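Flulon: A Two-Arm Painting Station
Final Report of the Student Project Team
Naditz Technical College, Department of Applied Automation
Submitted April 16, 2021

Summary

The Flulon project was carried out by a team of students in the second-year automation course. The goal was to build and program a tabletop station on which two robot arms could share a simple painting task: picking up a brush, loading it with paint and making strokes on paper. The station was completed within the term. Brush pickup and single-color strokes met the targets set in the project plan. Changing colors during a run did not, and that part of the work is passed on to the next team.

Background

The department has run a shared-workspace project each year. Earlier teams worked on sorting and stacking, where objects are rigid and a small error in position seldom matters. Painting was proposed in December by Chia-hao Chiang after a visit to the Plorkmont student exhibition, where several entries used a pen plotter. A brush is harder to handle than a pen. The bristles bend, the amount of paint changes during a stroke, and the height of the tip above the paper has to be kept within narrow limits.

The course instructor approved the topic on the condition that the arms be guided by hand first and that no automatic run take place without a student at the stop switch.

Station and Equipment

Both arms work over one wooden table. Each carries a two-finger gripper, and a small camera is fitted near the gripper so that the view from the hand can be recorded along with the joint positions. The paints are ordinary craft paints in flip-cap bottles, stored in a clear bin at the side of the table. Paint is poured by a student before each session — the arms do not open or lift the bottles.

The control program was written in Python on top of the Shukla teaching library, which the department already used in the first-year course. Chia-jung Pan was responsible for the motion code and Chia-hao Chiang for recording and data storage. The remaining members shared the mechanical work, testing and this report.

Method

Work was divided into three stages. In the first, students moved the arms by hand through the full task and saved each attempt. In the second, the saved attempts were trimmed and replayed at reduced speed without paint. In the third, the arms ran the task with paint on paper taped to the table.

The team recorded 526 attempts in all. Attempts in which the brush turned in the grip were kept in a separate folder and were later used to set the closing force. The first setting was too low, and the brush rotated as soon as the bristles touched the paper. Raising the force solved this but left marks on the softer handles, so a thin rubber sleeve was tried on two of the brushes. The sleeve worked well and was kept.

Cable routing took more time than planned. In early tests the cable on one arm pulled against the wrist near the end of its reach and shifted the brush. A longer loop was fitted, and the fault did not return.
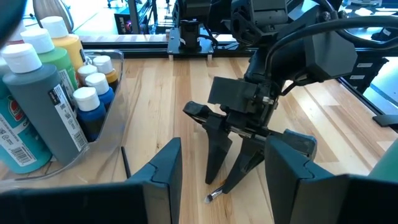

Figure 1. Brush held in the gripper of one arm, viewed from the gripper of the other. Paint bottles at left.

Results

In the final test series the station was given 20 runs with a single color. The brush was picked up correctly in every run. In 11 of these the full set of strokes was completed without a student stepping in. Most of the remaining runs stopped because the brush ran out of paint before the last stroke, and the program had no means of noticing this.

Color changes were attempted only briefly. Rinsing the brush in a cup left too much water in the bristles, and the following strokes were pale and uneven. The team did not have time to add a drying step.

Budget

The project was allowed $2,000 from the department's equipment fund. The arms were already owned by the college. Spending went mainly to the cameras, mounting parts and replacement gripper fingers, with paint and paper a minor item.

Recommendations

The next team should add a check for paint on the brush before each stroke, using the existing cameras. A fixed holder for the brushes is also advised, as placing them by hand on the table added variation between attempts. Recorded attempts and the closing-force table are stored on the course drive under the project name, and the wiring notes are in the lab binder.

Department of Applied Automation, Naditz Technical College | Contact the department office | © 2021 | Back to top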